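Your Garage Robot Should Be Boring

16 August 2026

I have been building the same robot arm since January, and I want to make a case that is going to annoy a few people at the shared shop where I do it. Stop trying to make your home robot do your laundry. Stop trying to make it flip eggs or open the fridge. Give it one dull little job, and let it be bad at that job for a good long while before you give it a second one.

I didn't start out thinking this. My first plan, which I wrote on the whiteboard at Skorgate in big proud letters, was an arm that would clear the table after dinner. Plates, forks, cups, the works! I bought motors for it. I bought a power supply that could probably start a truck. I spent $400 before the thing could so much as wave, and then I spent most of the spring finding out that I didn't know how to make it put a fork down. Picking up a fork is one problem, and letting go of it where you meant to is a whole separate hobby.

Eilif Ekström, who has the bench across from mine and has built more arms than I've owned bikes, watched this for weeks without a word. Then he asked me what the arm did when it missed. I said it tried again. He asked how it knew it missed. I went home kind of mad at him, and I stayed mad for a couple of days, and then I erased the whiteboard. 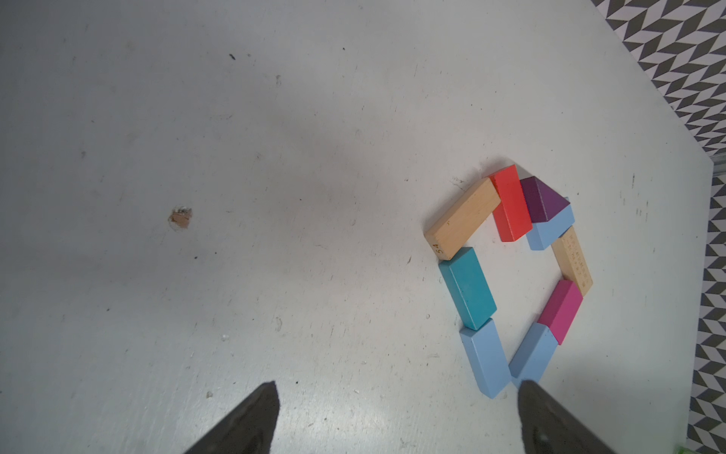 Blocks are what I work with now, plain toy blocks on a white table, and I have gotten weirdly attached to them. They have flat sides, they don't spill, and if you drop one the worst you get is a noise. They are also a lot less simple than they look once you ask a machine to deal with them. Push ten of them into a ring like this one, all leaning on their neighbors, and suddenly every grab is a question about the block next door. Where does a finger even go? The red one sits right next to the purple prism, the prism is up against a pale blue one, and if you go in wide you shove the whole neighborhood. I could spend a month on that and never get bored, and nothing in the dinner dishes would have taught me more.

I know what the other side says, because I eat lunch with them. They say blocks are a toy problem. They say you'll tune the whole arm around blocks and then meet a sock and have to start over. There's something to that, and I won't pretend the sock isn't coming. But I've watched three people in our shop go straight for the sock, and what they have is a video of the one time it went well and a box of parts under the bench. One of them, with a really gorgeous arm he called Womard, did 63 takes for a clip that ran 20 seconds. It's a great clip. I've seen it many times. The arm is now holding up a lamp.

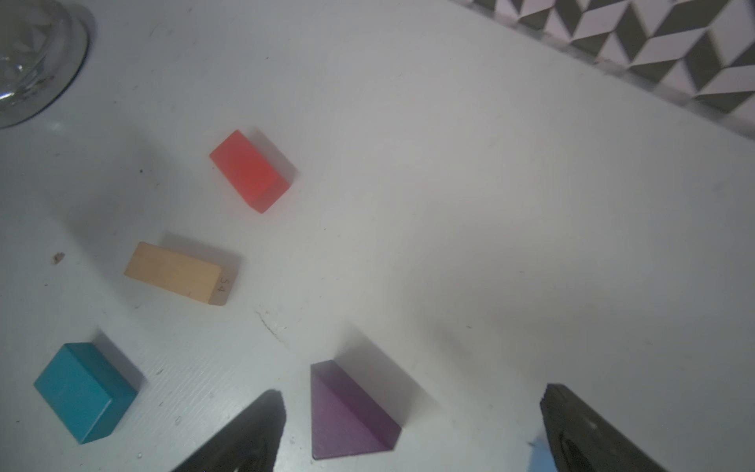
What gets me is that we all know better in other parts of life. When I learned guitar I played the same three chords until my family begged for mercy. Nobody handed me a concert on day one. With robots we see some slick company demo, we go home, and we want the concert by the weekend (me too, see whiteboard, above). Then the gripper slips, and we figure the answer is a better gripper, or a better camera, or whatever Doherty has on sale, when really we haven't done enough boring reps to know which part let us down.

So I keep a notebook. It's paper, it lives in my apron pocket, and every miss goes in it with a guess about why. My guesses in the early pages are embarrassing. "Motor mad?" is one of them. Page 44 is where they start getting useful, because that's where I quit changing two things at once. One night I'd swap the fingertip pads and leave the code alone. Next time I'd leave the pads and slow the approach down. It's dull as dirt and I love it, and my wife says I come home in a better mood than I did in the fork days.

I'll give the ambitious crowd one thing. They bring in visitors. A person walking through the shop will stop for an arm pouring cereal, even if most of the cereal ends up on the floor, and they will walk right past mine. Our open nights run on that kind of fun and I'd hate to lose it. I just wish more of the folks who come back and start their own builds would hear about the blocks before they buy the big motors.

Mine is named Lalludeo, by the way. My niece picked it. Its big motors are still in the closet if anybody wants them, and the power supply too, but you'll have to come get it yourself because I'm not carrying that thing down the stairs again.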